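**Floltasik House newsletter, February. Bathrooms bit**

OK bathrooms. Promised this last month and ran out of room, so it gets the long slot this time and the bike shed gets bumped again. Sorry, bike people.

The white vanities are in on every floor now. Five of them, all the same, white cabinet, black bar handle, wide white basin, tall chrome tap with the lever on top. They look good. They also show absolutely everything. The old beige sinks hid a lot and we all got lazy, me included. So, a few notes on keeping them decent, plus the answer to the question I keep finding on slips under the office door (what is the crud around the faucet and whose job is it).

Crud first. It's soap, toothpaste and our lovely hard water, and it collects along the back ledge where the faucet meets the ceramic. A quick swipe round the bowl misses it completely. You have to go in behind and beside the base with a cloth and some foam and press down a bit.
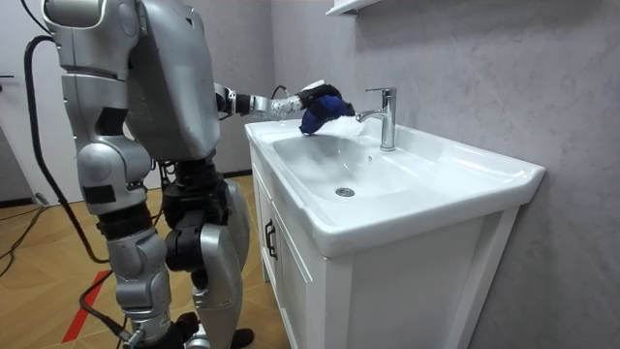 Let the foam sit while you do the mirror, then go round the base again and rinse. If it's been left for weeks you'll need two goes. Old toothbrush for the seam if the cloth won't reach. No scouring pads on the chrome please, and none on the ceramic either. The third floor had a green pad on a string by the tap for most of the winter and the rim has gone dull in one spot, I've taken the pad away.

Whose job: the floor's. Same as before. The rota is on the inside of the hall closet door and it runs Friday to Friday. If your week falls when you're away, swap with someone and write the swap on the sheet. Don't just cross yourself off.

What to use. There's a bottle of the Asaditz foam cleaner in each hall closet, top shelf. Two pumps is plenty. It comes in 1000 ml refills and we got through 8 of them before the holidays, which is a lot of foam for five sinks. Refills are in the laundry room under the folding table. Take one, bring the empty back, tick the list. The blue cloths are for bathrooms ONLY. Yellow ones are kitchen. I found a blue one draped over the toaster on the second floor last week and I would rather not write about it any further.

Now the other thing. Spots. Coffee dregs, hair dye, boot polish, the dark stuff you get from rinsing out a paintbrush. On a white bowl every drip shows, and if you wipe it dry it smears into long streaks and you end up with twice the mess. So run the water first. Full flow, swing it round the bowl with your hand, chase the drops toward the drain, and only then use the cloth, wet and wrung out. Start at the rim and work down to the drain, becuase whatever you push off the rim lands in the bowl anyway. Rinse the cloth halfway through.
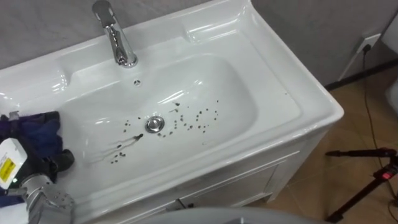 *Dark spots and streaks in the bowl, blue cloth at the ready.*

Couple of leftover points on the sinks while I'm here:

- The overflow hole under the faucet needs a wipe too. Chrome ring, collects gunk. Cloth over one finger, done.
- Don't pour grease down there. Or noodles. It's a bathroom.
- Lever faucets: lift gently. Someone on the top floor has been yanking theirs and it's loose at the base already. Baluyot Plumbing is coming to tighten it, morning visit, so please clear your stuff off the ledge the night before.
- Cabinet doors: dry them if you splash them. Water sits along the bottom edge and the finish wont like it.
- Hair dye is fine, I'm not the hair police. Put a towel down, rinse the bowl straight after, check the wall behind.

Money, as people asked. The whole lot came in at $1150 for the last two vanities, fitted, which was under what Trurnton Supply first quoted us. The rest were paid for out of last year's pot. No change to the monthly house share. The small leftover goes on bath mats, and if you have feelings about bath mats (color, fluff level) put a note in the box before the next house supper. No note, no complaining after.

Old beige basins are still out back behind the recycling. Two are spoken for as planters. The others are free to whoever can carry them, they weigh a ton, get a friend to help. They go to the dump at the end of the month.

One last one, spare keys for the hall closets. Third floor's is missing again. Check your coat pockets please, it's the small brass one with green tape on it. Drop it in the box, no questions asked.

Laundry room hours are over the page.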